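Buying a Kitchen Arm: Your Questions About Money and Planning
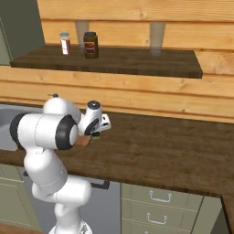 Tahira Afridi

I look after equipment planning at Culari, and these are the questions that land in my inbox most. Updated 23 October 2019.

Do I need to buy the arm first?
Please don't! We started in simulation, with a white arm working at a kitchen counter next to the sink, and it let us argue about reach and shelf height before we'd spent a cent on hardware. You can move a virtual sink for free. Moving a real one (ask me how I know) means a plumber.

What should I set aside besides the arm itself?
We put in about $4,000 for the mount, the spare gripper fingers, cabling and the electrician. I'd guessed half that the first time and had to go back and ask for more, which was no fun at all.

How long does delivery take?
Ulley quoted us 10 weeks and it came in 14. Sheehan was quicker on paper but wouldn't hold the price past June. Ask for the ship date in writing -- and ask who pays if it slips.

Can I use my existing counter?
Maybe. Measure how deep it is, then check what's hanging over it. A shelf on the back wall is great for practice with jars and glasses, but the elbow needs somewhere to go. Think about drawers and appliance doors under the counter too, if the base is going to stand on the floor in front of them.

Lease or buy?
We leased the first one through Flata and bought the second. If you're not sure what the arm will be doing a year from now, lease.

How many people need training?
We trained 4 and I wish we'd done it before the crate showed up. Book the course when you sign the order.

Contact Culari Equipment Planning | © 2019 Culari | Back to top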